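Okay, so I promised a planner update back in May and then went quiet, sorry! Things got busy, and then the scheduler rewrite ate my evenings. But Plinder finally does the thing I wanted it to do, so let me catch you up.

Quick recap if you're new: Plinder is my little task planner. You hand it a goal ("cube in the pot"), it looks at what the perception side thinks the world looks like, and it spits out a list of skills for the arm to run. The old version made the whole plan up front and then marched through it no matter what. If the cube got bumped halfway through, too bad, the gripper would close very confidently on nothing.

The new version checks back in after every skill. I put this off for ages because I assumed it would be slow, and the first try was — nearly 3 seconds of thinking between moves, which feels like forever when you're standing there. Lavanya Poojary looked at my profile output and spotted that I was rebuilding the collision scene from scratch every single time, walls and all. Now I only refresh the things that can move. We're down to 200 milliseconds on a good run and I'm so happy about it.
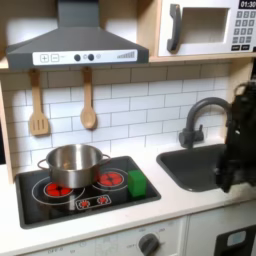
Shiny metal is still my enemy, though. The depth readings on a polished pot are a mess, full of holes and weird floating points, and the planner used to treat those floaters as real obstacles and refuse to go anywhere near them. Bijan Nazari suggested I stop trusting depth there at all and just fit a known model using the outline from the color image. I grumbled (more code!) and then did it on a Wednesday night, and it's much better. The rim can still come out some 2 centimeters too high when the light changes, so I pad the drop height and move on with my life.

The other fix is embarrassing. My "is it in the pot?" check compared the cube's center to the pot's center and ignored height completely. So a cube held in the gripper over the pot counted as done, and Plinder would happily report success and never let go. It passed all 26 of my tests like that. Guess who wrote the tests!

Next up is retry logic. Right now a failed grasp gets repeated from exactly the same angle, which is kind of dumb, so I want it to remember what it tried and pick something else. Triin Kuusk has a branch that does half of this already and I'm going to steal from it shamelessly.

I'll push the new version once I've cleaned up the config files. If you're on the old one, your skill definitions will still load, but rename "settle_time" to "wait_after" first or you'll get a very unhelpful error.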